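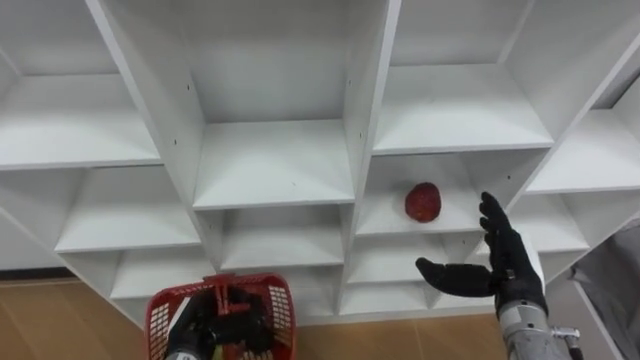 Farah Yeoh

Rangeland and Wildlife, Unit 5: Fences and Animal Movement
Handout for the second lecture. Last changed 21 July 2022.

Read this with the map of the Husmont allotment that was passed out in the first lecture. The map has the pasture numbers used below. If you missed that class, Dimas Santoso has spare copies in the lab office.

Where we left off

Last time we covered why grazing land is split into pastures and how a rotation works. A rotation needs fences, and most of the fences in this part of the country were built for one kind of animal. A five-strand barbed wire fence holds cattle well. It was not designed with anything else in mind, and the land it crosses is also used by pronghorn, mule deer, elk and ground-nesting birds.

How different animals cross

Mule deer and elk usually jump. Adults can clear a normal stock fence on flat ground. The trouble comes on slopes, in deep snow, and when the top two wires are close together. A jumping deer swings its hind legs forward under its belly, and if the legs pass between the top wire and the one below, the wires can twist and hold them. Widening the gap between those two wires lowers the risk.

Pronghorn can jump but seldom do. They look for a low spot and crawl under. Where the bottom wire is too low, or is barbed, they lose hair and get cuts on the back. More often they walk along the fence looking for another place to cross. That walking costs energy, and in late winter they have little to spare.

Fawns and calves are a separate case. A mother may cross a fence that her young cannot. Woven wire is the worst type for this, as a small animal can neither go through nor under it.

Sage-grouse and other low-flying birds hit wires, mostly in poor light and mostly near breeding grounds. Markers clipped to the top wire make it easier to see.
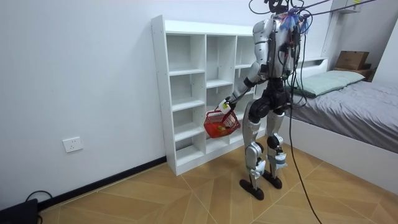

Humanoid robot holding a red basket by the handle, white shelving unit at left.

The Husmont survey

The allotment has 106 miles of fence, counting the boundary. Much of it was put up before 2000 and repaired a piece at a time, so wire type and spacing can change several times along one line. Muchen Gu and Sutrisno Lumenta walked the lines in pastures 1 through 4 and recorded the following at each stop:

Number of strands and whether each is barbed or smooth
Height of the top and bottom wires
Gap between the top two wires
Slope on both sides
Hair on the wire, tracks, or a worn trail along the fence
Condition of posts and stays

They marked 24 sites as problem crossings. Most are in two places: along Satti Creek, where deer come down to water, and on the flat north of the county road, where pronghorn move through in March. The two groups of sites need different fixes. At the creek the top wires matter most. On the flat the bottom wire does.

Note that hair on a wire shows that an animal crossed there. It does not show that the animal was hurt. A site with no hair at all may be the bigger barrier. Keep this in mind when you read the data sheet for the exercise.

Options for changing a fence

Take it out. Check first whether the fence still does a job. Old lines are often left standing after pasture boundaries move. Loose wire on the ground is also a hazard and has to be rolled up and hauled off.

Change the wires. Replace the bottom strand with smooth wire and raise it. Lower the top strand if it is higher than the stock require. Before doing this, ask what the pasture is used for. Cow-calf pairs and sheep need different spacing, and a bottom wire that suits pronghorn may let lambs out.

Lay-down sections. These are panels that can be dropped to the ground when the cattle are gone. They work well on migration routes but someone has to drop them and put them back up every year. Budget for the labor.

Open gates. This costs nothing and is often forgotten. It helps only if animals find the gate, so corner gates on a known trail are the best choice.

Who pays

On a public allotment, the agency and the permit holder usually share the cost under a written agreement. One side may supply materials and the other the labor. Upkeep is normally assigned by section. Any change to a fence has to go through that agreement, even a small one such as swapping a single strand. Students who do field work on the allotment should not alter, cut or tie back any wire. 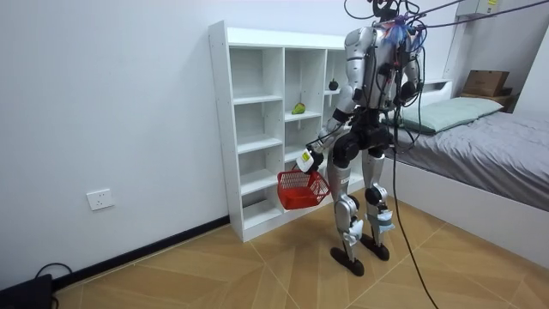
Exercise for next week

Pick three of the problem crossings on the data sheet, with at least one from each group. For each, name the species most affected, pick an option from the list above, and say what it would mean for the person running the cattle. Up to 100 words per site is enough. Herman Sopacua will collect the sheets at the start of class.

Terms to know: allotment, drift fence, stay, lay-down fence, permit holder, smooth wire, woven wire.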